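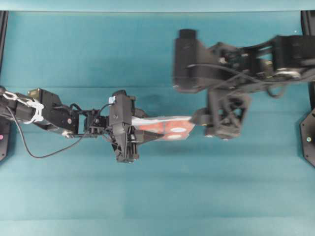 A car listed with matching numbers is sold as a single verified object, and the price assumes that every number has been checked by someone. In most sales I have followed, the checking covers the chassis plate and the engine stamp and stops there. The wiring gets one line in the catalog, usually "tidy." Tidiness in wiring deserves a closer look than that. A bundle of white zip ties looped around black hardware shows up from across a room, and on a car from before the nylon tie was common it tells a buyer that somebody has been into the harness. It does not say how far in they went, or how well they did the work.

I raise this after the sale of the Leswood coupe in March. The lot notes gave chassis number 2969, an engine stamp that agreed with the factory ledger, and a repaint in the original color. The notes ran to 3000 words. Two of those words concerned the electrical system. The buyer, bidding by phone, paid a strong price and later found that the main harness behind the dash was a modern replacement with the wrong wire colors and a fuse box from a later model.

The seller had not lied. No question on the Prustlow consignment form asks about the harness, and the form is typical. It asks about the engine, gearbox, rear axle, body panels, glass and trim. It asks for the date codes on the wheels. A seller can complete it in full and leave out the part most likely to strand the car or set it on fire.

Lempi Niskanen, who rewired cars for the Vinar collection for many years, argues that a replaced harness should lower a car's originality grade by the same amount as a replaced gearbox. I would not go that far. A gearbox is a stamped part with a traceable identity, and a harness is a wear item. Cloth insulation dries out, rubber grommets harden, and the copper under a cracked sleeve corrodes. A car that is driven will need new wire at some point, and I do not want owners keeping bad wire in place to protect a grade.

What I do want is disclosure. The form should state whether the harness is original, repaired or replaced, and in the second and third cases who did the work and to which diagram. Photographs should be taken with the dash panel out. On most cars of the period this is a two-hour job and the cost is close to 200 dollars - a small item next to the seller's commission.

The usual objection is that bidders do not ask. The Woo register had the same objection when it began recording paint depth, and paint readings are now printed beside the mileage in its listings. Bidders read what is put in front of them. Until the harness has its own line on the form, I would discount any car described only as "tidy," and I would ask to see behind the dash before registering to bid.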